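Home | Build log | Parts | FAQ | Contact

Mutia: the questions we keep getting

Updated 7 February 2025
41 comments | 114 shares

Mutia is a robot arm that puts drinks in boxes, slowly. It was built by Roman Wieczorek and Kacper Dudek at Piątek, a shared workshop with one good window. The same messages keep arriving, so the replies live on this page now.

What does it do?

It picks up a bottle from one place and puts it in another place. On good evenings the second place is the one we had in mind.

Did you build the arm yourselves?

No. We bought it used, with a controller that smelled like a fryer. We did the mounting, the gripper fingers, the wiring, the software and the swearing. People who write in to say that this doesn't count as building a robot are welcome to come and do the wiring.

How much did it cost?

More than Kacper told his wife and less than Roman told his. We're not posting a total, as both of them read this page.

Why drinks?

They're cheap, they come in large numbers, and you can consume the test equipment afterward. We tried eggs in April. We don't discuss April.

What software runs it?

A pile of Python called Orkley. One part looks at the camera and guesses where things are, another part plans a path, and a third part, which is the longest, checks whether the first two are about to do something stupid. It was going to be a neat little project of one file. Roman still refers to it as "the script," the way people call a house with four additions "the cabin."

Will you release the code?

When the comments have been cleaned up. Some of them are addressed to Kacper by name.

How often does it work?

Our last long run was 200 picks. It got 105 bottles into the box without help. Most of the others it simply missed, closing its fingers on air and carrying the air very carefully to the box. A few it knocked over, and one it put down on Roman's phone.

Cans are worse. They're short, they're shiny, and the vision code has opinions about shiny. We leave one out anyway so the code can't pretend the world is made of bottles.

Why do you use such an ordinary table?

It was free and it folds. A folding table also wobbles when the arm stops hard, so we brought the acceleration down until the wobble went away. If you're planning something similar and have the money, buy a heavier table. If you have no money, drive slower. This is also the advice we got from the man who sold us the arm.

What's the current test setup?

Bottles start on the tray and are meant to end up in the back compartment of the box. The arm comes in over the box's left edge, which gives it the shortest trip and the best chance of hitting the cardboard on the way. The box is whatever packaging we had lying around. We've stopped taping it down, because a box that slides when bumped is cheaper than a gripper that doesn't.
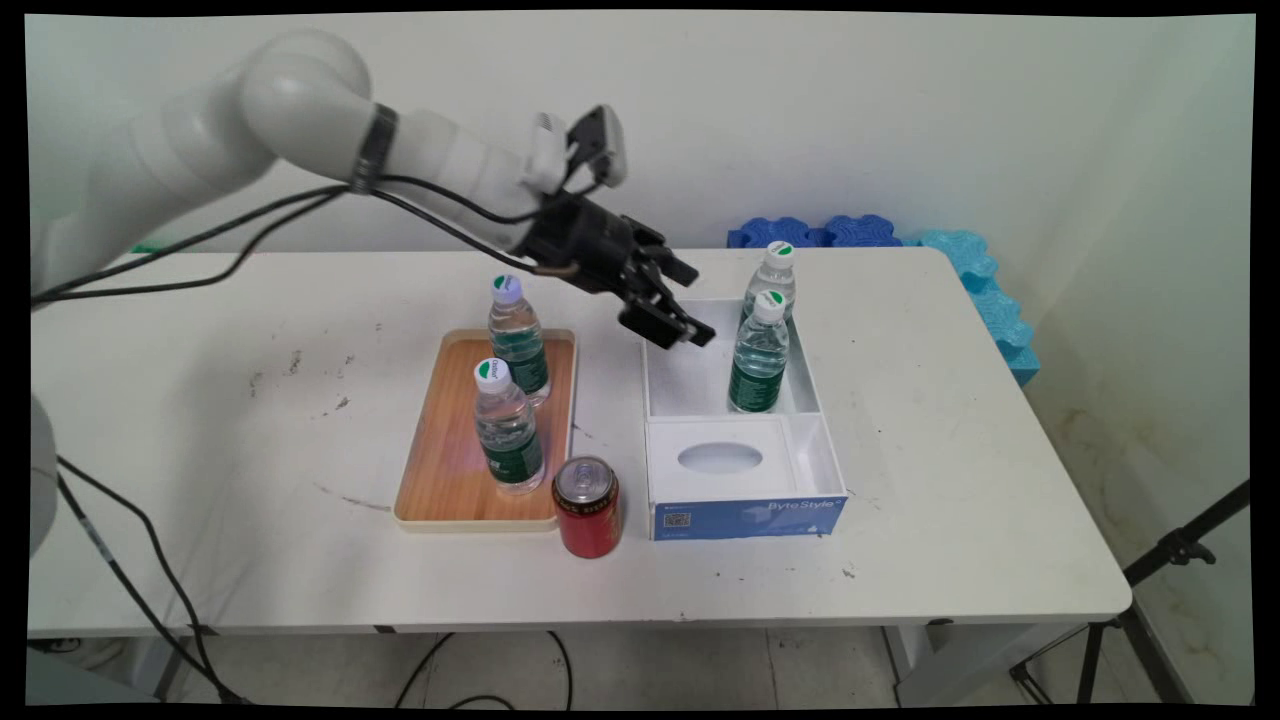
Mutia with its fingers open over the edge of the box. Two bottles in the back, two on the tray, and the can.

Why is the camera on the wrist?

So it gets a close look at whatever it's about to grab. The downside is that it moves with everything else, and every time somebody nudges the mount we have to calibrate again. Calibration takes an evening. Kacper has learned to do it while eating soup.

Can you tidy up the cables?

We have. You should have seen them before.

More seriously, leave slack at the wrist. Our first version had every cable strapped down beautifully, and it looked great until the last joint turned and pulled the camera plug out. Loops are ugly and they work.

Is it safe?

It's slow, the force limit is set low, and there's a stop button within reach of whoever is running it. Don't put your head near it. Don't put your coffee near it either, as it has no way of knowing that a mug isn't part of the job.

Can I buy one?

No. Stotuvov, the company name at the bottom of our emails, exists so we can order bearings at trade prices. It has never sold anything to anyone.

Can I come and see it?

Yes, if you write first. Bring bottles, full ones, with the caps on. We learned about the caps part too.

Back to top | Older posts | Build log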